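The Cable Nobody Budgets For

Darcy Treloar

I look after a two-arm cell that works on desktop computers. The arms go into open towers and handle memory, processors and drives. People who visit want to talk about the software. I would like to talk about the cable, and about the little screws in the gripper, which between them have taken more of my working hours than every software fault put together.

When we set the cell up, the Kanero manual gave the arm, the controller and the safety settings 200 pages. Dressing the cables got one paragraph. It said to leave enough slack for the full range of motion. That is correct and of very little use. Enough slack for the full range means a loop that hangs into the work whenever the arm is close to home, and in our case the work is an open computer full of things to snag.
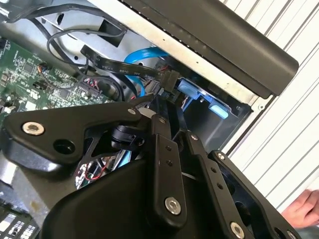
Vovell Quarterly, page 33

A gripper with open linkages has the same trouble on a smaller scale. You can see its wires through the gaps between the plates. So can every thin lead in a PC chassis, and sooner or later one will find its way in. I check those gaps with a flashlight at the start of a shift, and I put a driver on each screw I can reach. A loose link screw shows up first as a grip that lands slightly to one side. Most people will go and recalibrate the camera when they see that. I did it myself twice before I learned to check the screws.

My opinion is that the person who maintains a cell should have a say before the brackets are ordered. In our shop the mount was drawn, approved and bolted on by the time I saw it. It put the camera where the camera needed to be, and I have no complaint about that. It left no place to anchor the cable near the wrist. We have since tied it farther up the arm, and the loop is still longer than I want.

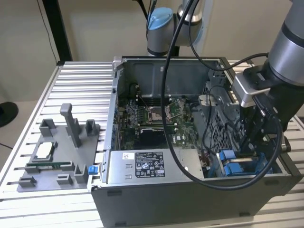
Tower on its side with the fixture plate at left. The black cable loops down into the open case.

The fixture plate is the part of the cell I would defend to anyone. It is 3D-printed, and some of our people considered that a stopgap until a machined one from Herrero could be paid for. I argued against the machined one and still do. When a pocket wears or a holder turns out to be in the wrong spot, I change the drawing in the afternoon and have a new plate the next morning. A metal plate would last longer and be wrong for longer.

The slotted table is a mixed blessing. You can clamp anything anywhere, so people do. I scribed reference lines for the plate and for the case, and I ask that nobody move either one without writing it in the log. The log has 54 entries. I know of more moves than that.

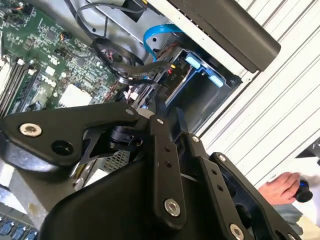 Then there is the question of who is allowed near the machine. Sirkeck, who sold us the service contract, would prefer that we call them for anything past wiping it down. I understand why a vendor wants that. But a visit takes days to arrange, and tightening a link or moving a cable tie takes me 20 minutes with the power locked out. A shop that can't do this much for itself is renting its own equipment. Train two people, give them the torque values in writing, and let them get on with it.

I would go further and say the schedule should belong to them too. Ours was set by running hours, a sensible measure for bearings and a poor one for cables. A cable wears according to how it bends and what it rubs on. An hour of short moves over a drive cage can be harder on the jacket than a day of long ones in free air. I now inspect after every change of program, whatever the hour counter says, and that has caught more than the calendar did.

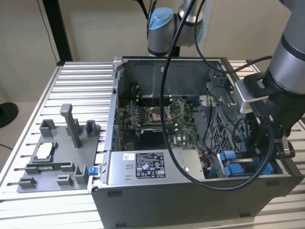
None of this is expensive. A bag of ties, a few printed clips, a torque driver and a notebook would cover most of it. What it costs is attention at the design stage, when the cell is still a drawing and the cable is usually left off it. I have asked for the next drawing to show the cable at both ends of its travel, with the case open underneath. The draftsman says it will clutter the sheet. I would like the clutter on the sheet, where I can still move it.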